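Guides > Tallen Handheld Gripper > Recording Sets > Section 4: Basket trials

4. Recording the basket set

Read section 3 first if the fingers havent been calibrated since the last pad change. This part covers the reach-and-place set used for the Lernside comparison (human hand-held demos only, no arm in the loop). Full set is 112 episodes. 100 go to training, the rest held back for checking.

4.1 Before you start

1. Charge the tool. Below 36 percent, don't start a block.
2. Clear the stretch of table between the fingers and the basket.
3. Put the basket toward the far side of the table. Object goes inside for "take out" runs, outside for "put in" runs.
4. Room lights low, same level for the whole block. Write the level on the sheet.
5. Open Zostus, pick the profile, check the preview is live.

Note: marks on the tabletop are fine. Do not sand or cover them between blocks, the policy picks up on surface changes and the two halves of the set stop matching. We lost most of a May block that way.

4.2 Start pose

Fingers wide open, nothing between them, bare table showing in the gap. Basket up and to the right in the preview. Hold still until the beep.

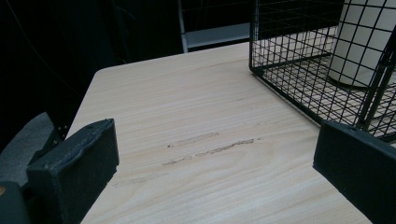
Fig. 4-1. Start pose, fingers open, wire basket at upper right with white object inside.

If the basket has drifted to the left half of the preview, move yourself and leave the basket alone. Object may run off the top of the view at this distance. OK for the start pose, not OK at the grasp.

4.3 Recording one episode

1. Press and hold the trigger button, wait for the beep.
2. Move in at a steady pace. No stopping to think.
3. Come in from above the basket rim. Never push through the mesh.
4. Close on the object, lift clear, set down on the table, open fully.
5. Back to start pose. Release the button.
6. Say "keep" or "drop" out loud, Zostus tags it from the audio.

CAUTION: keep the finger tips off the wires. Pads tear and a torn pad changes the grip width reading. Stop the block and go to section 3.

4.4 What we found

Policy trained on steady-pace episodes did better then the one trained on mixed pace, same count of each. Biggest gap was at the rim, where the mixed one tended to hover and then close early. Wire mesh also throws off the depth estimate so that stage is off by default in the basket profile. Leave it off.

Wrist angle matters less than expected. Anything up to roughly 90 degrees from the start pose trained ok.

4.5 After the block

1. Export, check the episode count against your sheet.
2. Any mismatch, send the log to Aitana Lozano before deleting anything.
3. Wipe pads with a dry cloth. no solvent.

2 comments | 5 shares

Related
Section 3: Finger calibration and pad changes
Section 5: Drawer trials
Zostus profiles: what each one turns off
Marín table set: known problems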